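Kovel property tax rebate – did anyone read the whole thing?

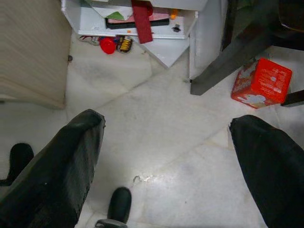 Marble floor and a pair of black shoes.

nullar_north
The county posted the draft in July. It's a flat $1000 credit for homeowners who make under the income cap, paid out over 2 years. Renters get nothing. I own my place and I'd take the money, but I don't see how they left out half the town.

pk_ledger
Renters aren't left out. Page 4 says landlords with a long-term tenant can apply if they freeze the rent. Same credit, different form.

nullar_north
"Can apply" is the problem. My old landlord wouldn't fill out a form for a new water heater.

Votik_Resident
I called the office this morning. You have 30 days to file after your tax bill is mailed. If you pay through your mortgage company the bill goes to them, so you may never see the date. Ask for a copy.

gravelroad
I'm against it. The money comes out of the road fund and the road past the Votik plant is already falling apart. Give people a lower rate and leave the fund alone.

pk_ledger
The draft says general fund. Where are you getting road fund?

gravelroad
Last paragraph, the transfer line. They move it to general first and then spend it.

pk_ledger
OK, I see it now. It says "may transfer" though. I'd want to know if they plan to before I get mad about it.

Votik_Resident
The woman at the counter didn't know either. She said to put it in writing and it would go in the comment packet.

tamsin_b
Does anyone know if a house in a trust counts? My mother lives in hers full time but the deed is in the trust's name. The old senior exemption allowed it.

pk_ledger
I'd assume yes if she lives there, but get it in writing. The draft only says "owner-occupied."

gravelroad
Sent my comment about the transfer line. Still a no from me.

Contact the moderators | © Kovel Town Forum | Back to top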